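**March: the gripper bake-off is finally under way**

I've been promising an update on the gripper comparison since before the winter break, so here goes! We've started, we've got numbers, and I've already changed my mind twice about which one I like.

Quick recap for anyone who missed the last newsletter. Pistlow asked us to pick one hand-held gripper for the whole collection team, and we'd narrowed it down to 2. One is the Larkaten, which has the plain flat pads we've been using since the Kuscombe days. The other is the newer Kütt with the ribbed rubber ones. Cosimo Caruso has been rooting for the Kütt from the start (he'd seen it at a trade show and came back waving the leaflet), while I was firmly in the flat pad camp. Old habits.

The plan is 3000 grasps in total, split evenly, with everyone on the team taking turns on both. We've got 21 objects in the set, from a tea strainer to a very annoying bag of dried lentils, and each one gets picked up, moved across a table and put down again. If it slips or tips over, that's a miss. No second goes, no arguing with whoever has the clipboard. I have argued with whoever has the clipboard.
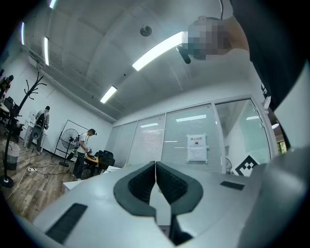
So far we've logged 424 grasps, and the ribbed pads are ahead on anything smooth or a bit round. Bottles, the glass jar, that horrible shiny egg cup that I've dropped more times than I'd like to admit. The flat pads are still better with paper and thin card, where the ribs seem to catch an edge and fold it over. I'm quite pleased about that, as it means I wasn't completely wrong!

Comfort has been the bigger surprise for me. I'd assumed the two would feel much the same after ten minutes, but my wrist gets tired far sooner with the Larkaten, and Ivan Bondarchuk says the same. Ivan's hands are a good deal bigger than mine, so it can't just be a question of size. We're going to try moving the weight back towards the palm on one of them and see if that helps. If anybody in the workshop has a spare bracket, please shout.

The cameras have been less fun. The wide view on both is lovely for seeing the fingers and most of the room at once, but bright ceiling lights can wash out the top of the picture, and we lost a whole morning fiddling with exposure before we agreed on a setting and wrote it down. It's on the shared page now, so please don't change it, even if yours looks a bit dark. Same goes for the pad spacing.

Next up is the soft stuff: sponges, a folded flannel and the lentils again. Cosimo reckons the Kütt will walk it. I've bet him a coffee on the flannel, and if you'd like to take a turn with either gripper, the sign-up sheet is open until the end of the month.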